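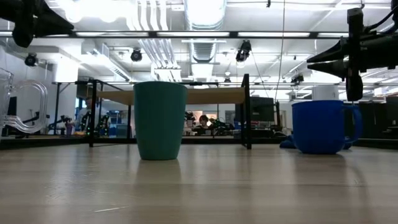 Hanstead Gripper Comparison

The Hanstead Gripper Comparison is a bench trial of parallel-finger grippers for robot arms, run at the Hanstead workshop. It measures how reliably a gripper picks up, carries and sets down common drinking vessels. The trial was set up by Yayra Amoah and Thitima Limsakul, who wanted a test that used ordinary household objects in place of machined blocks. Results are kept in a shared table and revised when a new finger design or controller version is tried.

Background

Earlier gripper tests at Hanstead used aluminum cubes and cylinders. These gave repeatable numbers but said little about how a gripper would behave with a handle, a tapered wall or a see-through surface. In December, Amoah proposed replacing the blocks with cups and mugs. Limsakul wrote the first version of the procedure, and Seidu Odoi built the tapered finger set that now carries his name.

Setup

Trials take place on a tabletop with two arms working from opposite sides. Each arm carries a gripper. A fixed camera records the table for later review and takes no part in controlling the arms.

The standard objects are a cup without a handle, an opaque mug with a large handle, and a clear mug. The cup narrows toward its base, so fingers closing low on the wall tend to push it upward. The opaque mug is shorter and wider and can be taken by the body or the handle. The clear mug is included mainly as a test of vision, as depth sensors often read through transparent walls and return the distance to whatever lies behind them. A glossy table makes this harder, and reflections of the objects have at times been picked up as part of the object.

Grippers tested

Two finger designs have complete results. The Odoi finger is long and narrow with a tapered tip. It fits through most mug handles and can reach between objects placed close together. Its contact area is small, and a mug held by the handle may swing during a fast move.

The Sulia finger is a broader design with a soft pad. It holds the wall of a cup well and needs less closing force. It does not fit through small handles, and its pads pick up dust and have to be wiped between sessions.

Both designs are mounted on the same gripper body during a comparison, so that motor and gearbox are not a factor. A third design, with a hooked tip, was dropped after early tests and does not appear in the table.

Procedure

A full run is 200 attempts per finger design, split evenly between the two arms. Start positions are drawn from a list prepared before the session. In each attempt the gripper closes on the object, lifts it, holds it for 7 seconds and returns it to the table. An attempt counts as a success if the object is put down upright without outside help. A dropped object, a tipped object and a missed grasp are recorded separately.

Closing force is set once at the start of a run and left alone. Adwoa Sulemana, who maintains the scoring sheet, added a rule that an attempt stopped by a cable snag is repeated and not scored.

Results

In the table dated 2024-05-19, the Odoi finger succeeded in 89 of its first 100 attempts. Most of the failures were missed grasps on the clear mug. The Sulia finger had fewer drops but more tipped objects, nearly all of them when the mug was approached from the handle side. The second half of the Odoi run was repeated after a calibration error was found in one wrist.

Controllers

The first runs used position control only, with the fingers driven to a preset width. Ehsan Amini later added a force-limited mode on the Wimirent controller, which stops the fingers when motor current passes a set value. This reduced sliding on the tapered cup and made little difference on the mugs. Results from the two modes are listed in separate columns and are not combined.

Limitations

The object set is small, and all of the vessels are tested empty. Left and right arms do not perform identically, partly due to cable routing at the wrist. The procedure does not measure finger wear. Amini has suggested adding a glass with a stem, but no start positions have been written for it.

See also

Parallel gripper
Grasp planning
Force-limited control
Transparent object detection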